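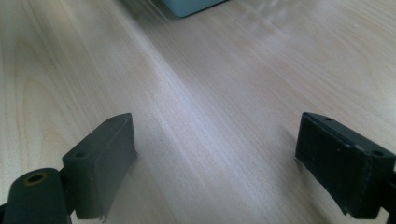

Paraschiva had the gripper talking to the laptop by nine on Sunday morning, and by ten past she had rung Aurelia Toma to come over and look.

"It closes!" she said, before Aurelia had her coat off. "It opens as well, but the closing is the good bit."

They had been building it since July, in the evenings, in the back room at Hatgate where the shared workshop kept its benches. Aurelia had done the fingers. She had cut the pads by hand and glued them on, and then cut them again when the first lot came out too thin. Paraschiva had done everything with a wire in it. They had named it Cudex after a misprint on a box of screws, and by the time they thought of something better the name was written on all the drawings.

"What's it picking up?" Aurelia asked.

"An egg."

"A boiled egg?"

"Where would be the fun in that?"

Aurelia put a tea towel down. Paraschiva typed 400 into the force setting, looked at it, and took it down to 18.

"Is that enough?"

"I haven't a clue! Stand back a bit."

The fingers came together slowly, with a small whirr that Aurelia thought was the loveliest noise she had heard all year. They touched the egg on both sides and stopped. The arm went up. The egg stayed where it was, rocking on the towel.

"Slipped," said Aurelia, and bent down to look at the left pad. "It's my corner. It's lifting again, look, it wants more glue."

"It's not your corner, I'm being a coward with the numbers." Paraschiva was already typing. "Twenty-five. No, thirty. Oh, go on, forty."

"The glue's in my bag."

"After this one!"

The whirr again. The fingers met the shell and pressed, and Aurelia saw the soft stuff of the pads give a little, the way she had hoped it would when she was kneeling on her kitchen floor with a scalpel and a ruler. The arm went up and the egg went with it, an inch, then a hand's width, then as high as Paraschiva's chin.

Neither of them spoke. Somebody was running the bandsaw next door, and the egg hung there through all of it.

"Now put it down," Aurelia whispered.

Paraschiva's hands came off the keyboard.

"I haven't written that part yet," she said.

Aurelia cupped both palms underneath and got comfortable on the stool. "Well, type quickly, then," she said, and Paraschiva, laughing so much she kept hitting the wrong keys, began.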